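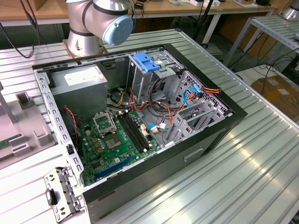 Tower on its side, cover off. Power supply upper left, board below it.

Ticket: Tender nightly backup reports success, restores come back short
Site: Medunton office
Opened by: Mudassar Gilani
Status: Open (reopened twice)

Original report
Tender says every nightly job finished clean in May. I tried to restore one Fontana project folder and got 76 files back. The live folder has more than 2000. No warning in the log and no yellow triangle, just a green check mark and the word Complete. I would like somebody to tell me what Complete means.

Reply from Dranda support
Please update to the current release and run the job again. Please also confirm that there is enough free space on the destination.

Gilani
Updated. Ran it again. Same 76 files. Free space was never short and I said so on the phone. I don't see how an update fixes a job that claims it isn't broken, but it's done.

Reply from Dranda support
Short restores are most often caused by a failing drive. We suggest replacing the source drive and closing this ticket.

Gilani
I'm not closing it. What is the evidence for a failing drive? I ran the full surface scan overnight, no bad sectors. I copied the whole Fontana folder to a second disk by hand and every file opened that I tried, including the big drawings. A bad drive would slow down or throw read errors, and the system log has neither. This reads like the answer everybody gets.
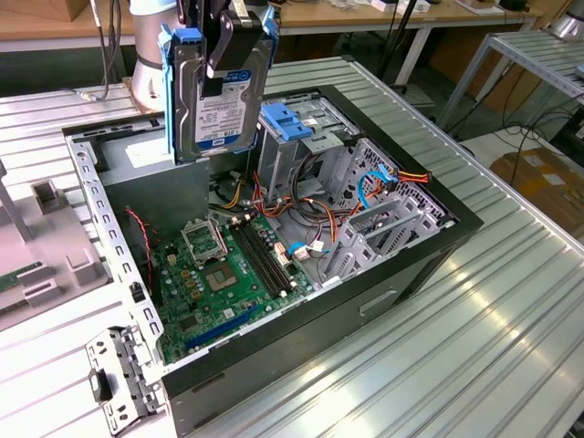
Changing the hardware also wouldn't explain why it is always the same 76. I compared the lists from three different nights and they match name for name. Failing disks are not that tidy in my experience.

What the 76 have in common: all of them sit in the top level of the folder. Nothing from any subfolder comes back. Two of the subfolders are junctions that point to the old archive share, and I could believe Tender skips those on purpose. The other subfolders are plain folders and they are gone too.

Things tried so far:
New job from scratch, default settings. Same result.
Job run at 9 p.m. instead of 2 a.m., in case something had the files locked. Same.
Short test path, three levels deep, around 40 small text files. All restored fine.
Same test path with one junction added. Only the top level restored.

Reply from Dranda support
Thank you for the detail. This may be related to how junctions are scanned. A fix is planned. As a workaround, please exclude the junctions.

Gilani
Excluded both. Last night's job took much longer, which I take as a good sign, though I'm not counting it until I finish a full restore and compare the lists. Two more questions and I'd like a straight answer to each. Does the scanner stop at the first junction it can't follow? And if it stops, why does the job still say Complete?

Leaving this open. Priority stays at High until the log tells the truth.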